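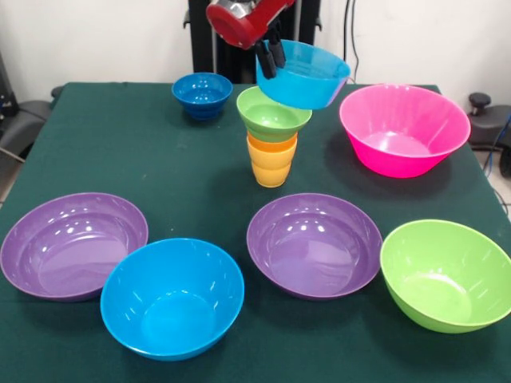 Bowls and cups in a range of colours on a dark green cloth, with a light blue bowl held above the stack.

DALSGAARD BRINGS ITS COLOURFUL STACKING TABLEWARE TO GEDBY THIS OCTOBER

Family tableware maker Dalsgaard is delighted to announce that Jisen, its cheerful collection of bowls and cups for small hands and busy kitchens, will go on show at the Pakis shop in Gedby from the second Thursday in October, and everybody is very welcome to come along and have a good rummage!

The collection runs from little cups and dipping bowls right up to big, generous ones for salad, popcorn or the last of the pasta, in colours such as lime green, orange, yellow, purple and hot pink. Pieces can be bought singly, so families can mix the shades as they please (or squabble over them, as ours do) and tuck the smaller ones together in the cupboard when tea is over.

"I grew up in a house where everyone had their own colour and woe betide you if you took the wrong bowl," said Solange Turcotte, who looks after the Jisen range at Dalsgaard. "We wanted to bring a bit of that back to the table, and I still reach for the yellow cup every single morning."

Pakis will have 200 pieces out on the shelves for the opening, and the first 100 customers to buy a large bowl will take home a small one with our compliments. There will also be a low table set aside for children who would like to stack, sort and generally rearrange things while the grown-ups browse.

Doors open at 10am. For press samples and further pictures, please contact Solange Turcotte at the Dalsgaard press office.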